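Housing and Interiors, Unit 4: Floors and Surfaces
Handout for the Trevumo evening course

Floor coverings are chosen on three points: wear, noise, and cleaning. In rented homes noise often comes first. A hard floor passes footsteps to the room downstairs, while carpet with a pad takes up much of the sound. Ask about lease rules before you price anything — some leases require carpet over a set share of the floor.
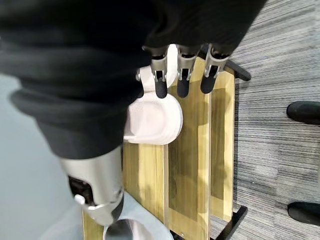

Work surfaces are a separate budget line. Wood can be sanded and refinished, but it marks easily and needs a finish suited to its use. Smooth, glossy plastic, like the white piece resting on the wood, wipes clean quickly and shows fine scratches sooner than a matte one would. Bring one sample of each to class.

Case for this unit: the Esteban apartments. The owner set aside $2,089 per unit for floors and held back $50 of that for trim. Work out what is left for material and labor, using the price sheet from Unit 2.

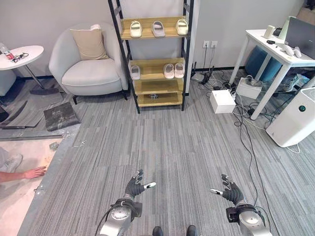 Why do mixed colors hide wear better than a solid color?
Dirt and flattened pile show up as a change in shade, and a floor that already has several shades makes that change harder to see. Solid light colors show it first, usually in doorways.

Reading for next time: the section on stairs and landings. Sketches are due at the start of class.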